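How to Run a Two-Arm Packing Demonstration at an Open Day

These notes cover setting up and running a small robot demonstration for visitors. They are based on the open day we hold at Trasov and were last revised on Aug 8, 2022. The demonstration uses two small arms with printed parts, a divided tray and a handful of everyday items. One person can run it, but two are better when the room is full.

The arm on the visitor's side is called Siltau and the other one Cluto. The names are only used on the control screen.

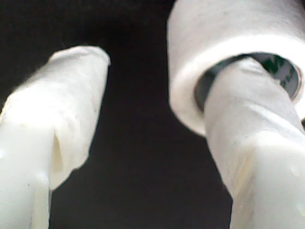
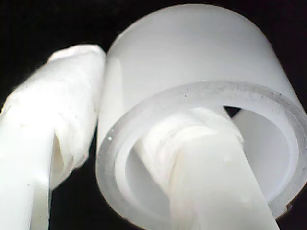
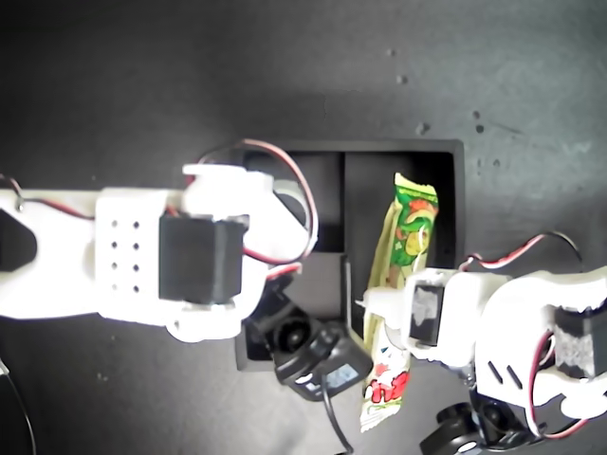 Choosing the items

Pick things that visitors already know how to handle. A snack in a crinkly wrapper works well. The wrapper changes shape when it is squeezed, and people can see the arm dealing with that. Rings and short tubes are also useful. An arm can pick one up by putting a finger through the opening, and children like to guess which way it will go in.

Avoid anything with liquid in it, anything that rolls easily, and anything heavier than 80 grams. The servos will lift more than that for a short time, but they get warm by the middle of the afternoon.

Setting up

1. Clear the table and wipe it down. Put the tray in the middle, where both arms can reach it.

2. Check the screws on every bracket. The ones nearest the gripper work loose first.

3. Look over the servo wires. Each loop needs enough slack for the arm to reach its farthest point. Move the arm there by hand with the power off and watch the wire as you go.

4. Place the rope barrier 2 meters from the table edge. Small children can stand in front of it if an adult is holding on to them.

5. Turn on the left arm, wait for it to find its home position, then turn on the right. If both are started together the supply sometimes trips.

6. Run the full packing cycle once with no visitors in the room. If it fails, lower the speed one step and run it again.

Keep the speed at the second setting all day. The third looks better from the back of the room, but a dropped item tends to land on the floor.

Running the demonstration

Start with one arm. Have it pick up an item, hold it for a few seconds and put it in a compartment. Talk while it moves and stop talking when it grips. Visitors watch more closely when the room is quiet.

Next, bring in the second arm. One arm steadies the tray while the other places the item. Say beforehand which arm will move first.

After two or three cycles, let a visitor choose the next item and set it on the table. The arms must be paused while a hand is on the table. Press pause, say "paused" out loud, and wait for the visitor to step back behind the rope before you start again.

A group of school age will usually stay for four cycles. Adults ask more questions and see fewer.

When something is dropped

Leave it for a moment. The arm will try again by itself if the item is still within reach. If it isn't, pause, pick it up and put it back at the starting place. Don't hand the item directly to the gripper.

At the last open day we ran 237 cycles and stopped the arms by hand 2 times, once for a caught wire and once for a dropped phone.

Questions that come up often

Visitors ask what the parts cost. Our pair came to 600 dollars, without the tray and the table. They also ask whether the arms can see. Point out the camera and show its view on the screen, if you have a second monitor. Tien-fu Au keeps a printed sheet with longer answers at the front desk, and visitors may take a copy.

Packing up

Move both arms to the rest position before turning off the power, or they will drop onto the table. Coil the cables loosely. Take out the gripper screws that were tightened during the day and replace any that are worn. The tray goes in the Urbańczyk cabinet, on the bottom shelf, with the spare servos.

The next open day is in September. Please write any changes to the steps on the sheet inside the cabinet door.

Related pages
Booking a group visit
Replacing a servo horn
Printing spare brackets
Open day checklist for room staff
How to find the home position by hand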